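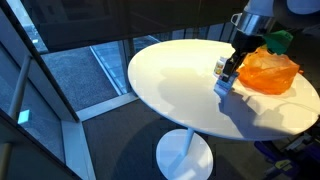

Gripper comparison: progress to the end of February

Filed under: Project updates / Handling and Automation

This report covers the second stage of the Sumunard project, which compares two grippers on the same arm for picking up small packaged goods.

The Fandside gripper has now completed all 400 planned picks. It failed on 19 of them, mostly soft plastic bags that folded away from the fingers. Small boxes and upright bottles gave little trouble.

The Sipos gripper is behind schedule. A replacement cable took longer to arrive than we had allowed for, and only the bench checks are finished. Its 400 picks will start once the mounting plate has been refitted.

Direct sun on the white table is still a problem for the wrist camera - glossy labels wash out in the early afternoon. We now log the time of each pick so the two sets can be compared fairly. We have also tried a shorter exposure, with mixed results on dark packaging.

Spending this period was $905, for the cable, finger pads and a spare plate. We ask Nuleo to approve a five-week extension to the second stage. No extra money is requested.

Related items
Sumunard: first stage report
Finger pad wear after bench checks
Camera settings for bright rooms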